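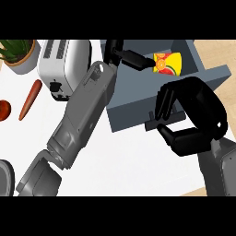 4. Running the drawer task in the Stedholm kitchen

By now you should have the simulator installed and the two-arm model loading without complaints (sections 2 and 3, if you skipped ahead, and I know some of you did). This is the section where we get to the fun bit: replaying the recorded demonstrations, training the Nunar policy on them, and scoring it the same way we did for the paper. I've tried to write down everything I do at my own desk, including the silly stuff.

The drawer task is the one I'd start with. It has a juice box, an open drawer and two hands that have different jobs, so you find out pretty quickly whether your action ordering is right. If left and right are swapped you'll know in seconds!

4.1 Before you start

Check you've got these in place:

The Stedholm scene pack, unzipped next to the simulator folder and not inside it.
The demonstration archive for the drawer task. It should unpack to 3399 episodes.
A graphics card with enough memory to train on. More than 20 gigabytes is comfortable. I've squeaked by on less with the batch size cut right down, but it's slow going and I wouldn't plan my week around it.
The Wellura logger, if you want the plots. It's optional.

Note: if your episode count comes up short, the download probably stopped partway. Delete the whole folder and fetch it again. I once spent an entire March afternoon trying to patch a half archive by hand and I'd like those hours back.

4.2 Replaying a demonstration

1. Open a terminal in the simulator folder and switch on the environment you made in section 2.

2. Start the viewer with the drawer task selected. The first launch is slow while the textures get cached, so go put the kettle on.

3. Choose the head view from the camera menu. You'll be looking down past both arms at the white tabletop, with the drawer toward the upper right. The policy was trained on this view, so get used to it.

4. Load any episode and press play. Let it go all the way through once without touching anything.

5. Now step through it slowly and watch the joint panel. When the left arm moves, the left-hand column of numbers should move with it, and the same on the right.

6. Pause when one hand is near the juice box and the other is near the handle. Compare the finger values for the two hands. If they're identical all the way through the episode, your config is copying one hand to the other. Go back to section 3 and fix the mirror setting.

Caution: don't save from the viewer while an episode is paused. The current build writes the paused state over the starting state, and then every replay of that episode begins in the middle. Keep a clean copy of the archive somewhere else.

4.3 Choosing your clutter

The benchtop has a bunch of other stuff on it besides the things the robot cares about. There's a toaster, a potted plant, a carrot and so on, and all of it can be shuffled or left alone. We call this the clutter setting, and it matters a lot more than I figured it would when we started.

7. Open the task config and find the clutter line. It takes one of 3 levels: fixed, shuffled or swapped.

8. Leave it on fixed for your very first run. Everything stays put and you can see if the basics work.

9. Change it to shuffled for anything you mean to report. Objects keep their identity but move about between episodes.

10. Use swapped only for testing. It brings in objects that weren't in the training set at all, and if you train on it you've got nothing left to test with.

Note: the plant causes more grief than you'd expect. Its leaves have a very fine collision mesh, and if the shuffle puts it close to an arm the physics can get jittery. Thérèse Fehr made a simplified version, and it's in the scene pack under the same name with "lite" on the end. I use that one for everything now.

4.4 Training

11. Copy the Nunar config to a new file and give it a name you'll recognize later. Please don't call it test2. I have a folder full of those.

12. Set the data path to your clean archive.

13. Set the hand coupling option to "loose". I should explain this one a bit, seeing as it's pretty much the whole idea of the method. Tight coupling predicts both arms as one long action, and in our runs it tended to learn the timing of the demonstrations by heart. Loose coupling gives each arm its own short action sequence and lets them look at each other's plan before committing. With the drawer task you want the hand at the handle to respond to what the other one is doing, and the loose version was much better at waiting its turn.

14. Start training and keep an eye on the loss for both arms separately. The right arm usually settles first. If the left is still bouncing after the right has gone flat, lower the learning rate a notch and restart from the last checkpoint.

15. Let it finish. I know the curve looks done well before the end, but the finger motion keeps improving after the big arm movements have levelled off, and handles are fussy about fingers.

Caution: changing the camera view after training starts will not raise an error. It just trains on mismatched pictures and gives you a policy that waves around beside the drawer. Check the view name in the log before you walk away.

4.5 Scoring

16. Run the evaluation script with three different seeds. One seed will flatter you or crush you, and I've had both from the same checkpoint.

17. Look at the stage scores as well as the final one. The script reports reaching, contact with the handle and drawer closed as separate stages, and it's the contact stage that tells you whether the fingers are doing anything useful.

18. Watch a handful of the failures in the viewer. Do it even if your number is good! We had a batch that scored nicely and then I saw the wrist was shoving the front panel shut and the fingers never touched the bar. That still counts as closed in the default scoring, so if you care about the grasp, turn on the strict handle check.

19. Write down the clutter level, the seeds and whether the strict check was on, right beside your result. The Kyei baseline in the appendix was run on shuffled with the check on, so match those if you're comparing against it.

If the evaluation hangs on its first episode, it's nearly always the texture cache. Clear it, relaunch the viewer once, close it, and run the script again. Section 5 goes through swapping in your own objects, and you'll want the mesh tool from the scene pack for that.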